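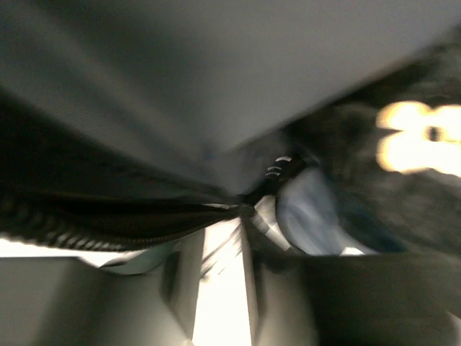 *Black zipper on gray fabric, with light blue fabric bulging beside the pull.*

# Zippers and Packing: Frequently Asked Questions

Arain Bag Repair fixes zippers on soft bags, pouches, and packing cases. Most of the questions we get at the counter are below. Prices and turnaround times were last updated May 27, 2021.

## Before you bring it in

### My zipper stops halfway. Is it broken?

Often it isn't. Look for fabric in the slider first. A shirt sleeve or the bag's own lining can get pulled in next to the teeth, and the slider will stop dead. Back it up a little, hold the loose fabric away from the teeth with your other hand, and try again. If it still stops in the same place, run a fingertip along the teeth and feel for a bent or missing one.

### Fabric is stuck in the slider and won't come out. What do I do?

Don't pull on the zipper harder. Pull on the fabric, straight out to the side, while moving the slider back the way it came in very small steps. For thin lining, it helps to turn the bag inside out and work from there. If the fabric has gone in more than a finger's width, bring it to us the way it is. We would much rather get it stuck than torn.

### Can I use soap or wax on the teeth?

Yes. A plain white candle or a dry bar of soap works on metal and molded plastic teeth. Rub it along both sides, run the slider back and forth several times, and wipe off what's left. Cooking oil is a bad choice. It picks up grit and stains the tape.

### The zipper closes but opens again behind the slider.

The slider is worn and no longer presses the two sides together. Replacing the slider usually takes care of it, and the rest of the zipper can stay. People squeeze them with pliers at home, and that can hold for a while. It can also crack the slider, so try it only if you were going to replace it anyway.

## Packing without straining the zipper

### How full is too full?

Lay the bag flat and bring the two sides of the zipper together by hand. If they meet without pressing down on the contents, you're fine. If you have to kneel on it, take something out. The corners take the most strain, so put soft things there and keep shoes and chargers toward the middle.

### Should I roll or fold?

Either one. Rolled clothes tend to spring up along the opening, so tuck the loose ends underneath. Folded clothes lie flatter but slide toward the zipper when the bag is stood on end. Lindalva Nogueira, who does most of our soft luggage repairs, lays a folded towel across the top before closing.

### What about cords and straps?

Tuck them all the way down before you close the bag. Drawstrings, bra straps, and charging cords are common things for us to cut out of sliders. A cord caught in a coil zipper can separate the coil from the tape, and then the whole zipper has to be replaced.

### Do I close it in one pull?

On a straight zipper, yes, if it moves easily. On one that goes around a corner, stop before the turn, push the contents down, and hold the fabric so the two edges line up. Pull in the direction of the teeth. Pulling upward on the tab is how tabs come off.

## Repairs and prices

### What does it cost?

A new pull tab is $5. Sliders and full replacements depend on the size of the teeth and the length of the zipper, and we quote those after seeing the bag. There is no charge for the quote.

### Can you match my zipper?

Usually. Black and gray are always in stock in the common sizes. Other colors have to be ordered from Stullden, and that adds a week. We have pull tabs in plain black, cord, and a few patterned tapes. If you want the new tab to match the others on the bag, bring one along or tell us which to copy.

### Do you work on waterproof bags?

We replace tabs on them. We don't replace the zippers, and we can't promise a seal after someone else has. Please contact the maker.

### How long will it take?

Tabs are done while you wait. Everything else is ready the following week, except in August, when the shop is on short hours and you should allow two weeks.

### Can I mail my bag?

Yes, to our Purkham address: 122 Wustitz Road, Unit 705. Empty every pocket first. Put a note inside with your name, phone number, and what's wrong with it. A piece of tape on the bag near the bad spot saves us time.

## Looking after it

### Can the bag go in the washing machine?

Check the label. If it's allowed, close all the zippers first, turn the bag inside out, and use cold water. Let it air dry with the zippers open. Dryer heat can warp plastic teeth.

### There's fuzz in the teeth. Does it matter?

It does over time. Fleece and wool shed into the zipper and pack down behind the slider. A dry toothbrush clears it. Brush across the teeth with the zipper open, then along them with it closed.

### How long should a zipper last?

It depends on use. A coil zipper that is kept clean and isn't overstuffed should manage well over 1,000 openings. The slider generally wears out before the teeth do.

### Who do I ask about a repair already in progress?

Call the shop and ask for Daniyal Kakakhel at the front counter. Have your ticket number ready. For mailed bags, give the name you wrote on the note.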